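Udar Pet Foster Network
Progress report to the Mbwambo Fund, second period
Prepared by Njål Fagerlund, program coordinator

Summary

The grant pays for short-term foster care for cats and dogs in Lirnport whose owners are in the hospital, moving between homes, or away for work they can't turn down. In this period we placed 63 animals, against a target of 60. Of those, 41 were cats and the rest were dogs. We now have 17 active foster homes. The target was 20, and we expect to reach it in the next period.

Placements

Most stays ran between two and five weeks. The longest is still open, an older hound mix whose owner is in a rehabilitation center and hopes to be home in June. His foster family has agreed to keep him until then.

Three placements ended early. One dog did not get along with the resident dog after a careful introduction and was moved the next day. One cat stopped eating and went to a quieter home, where she started again within two days. In the third case the foster home had a family emergency. All three animals were moved without a night in boarding, and we had set that as a goal after the problems described in our first report.

Requests for large dogs are still the hardest to fill. Only four of our homes can take a dog over 60 pounds, and two of those are apartments with a limit of one animal. We turned down five large-dog requests and referred the owners to the boarding kennel at Flokonstead, which gave them a reduced rate.

Foster home preparation

Each new home gets a visit before the first placement. The visit takes an hour and follows the checklist we sent you with the application. We changed two parts of it. Medication storage is now its own item, and we added a short section on windows after a cat got behind a blind and pulled it down. Fosters are asked to check that screens latch, tie up blind cords, and gather long curtains to one side in any room a new cat will use for the first week. The homes that did this reported less climbing, though the number is too small to say much.

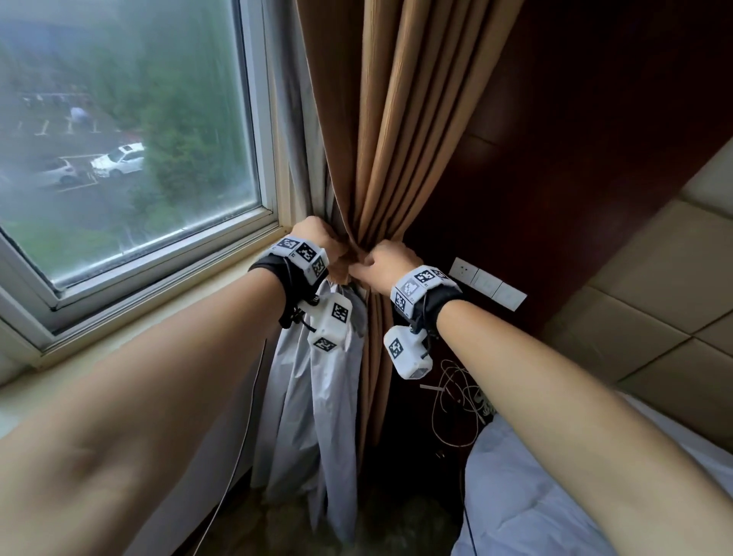
Veterinary costs

We spent $410 on unplanned vet visits, well under the amount budgeted. Most of it went to one dental extraction. The owner has offered to repay part of the cost, and we will show any repayment in the next report. Routine care remains the owner's responsibility, and the intake form now says so on the first page.

We would like to move part of the unspent vet money to supplies. Large crates and litter boxes are the items we run short of most often, and we have been lending them from staff homes. A revised budget is attached for your approval.

Owner contact

Fosters send a message or a photo at least twice a week. Owners told us this matters more than we had expected when we planned the program. Several asked for a phone call so the pet could hear them. We leave that to the foster and the owner. One owner without a cell phone gets a printed update, delivered to her hospital room by the social worker there.

Follow-up calls are made two weeks after an animal goes home. We reached most owners. The common complaint was about pickup times, which were limited to early evening. We have added a morning pickup, starting at 9:30.

Problems and changes

Our intake line was down for part of one week when the phone service was switched over. We don't know how many calls were lost. Voicemail now goes to two people.

The training for fosters on giving insulin was postponed twice because the vet technician who teaches it changed jobs. A replacement has been found at the same clinic. Until the training is held, diabetic animals are placed only with the two fosters who have done this before.

Next period

We plan to recruit at least three more homes, with first choice going to houses with fenced yards. The insulin training will be held, and we will write a one-page guide for hospital staff on how to refer a patient with a pet. We also plan to try a shared calendar so fosters can mark the weeks they are free, in place of the round of phone calls we make now.

The expense sheet and the updated checklist are attached. Please send the decision on the budget change to me at the program office.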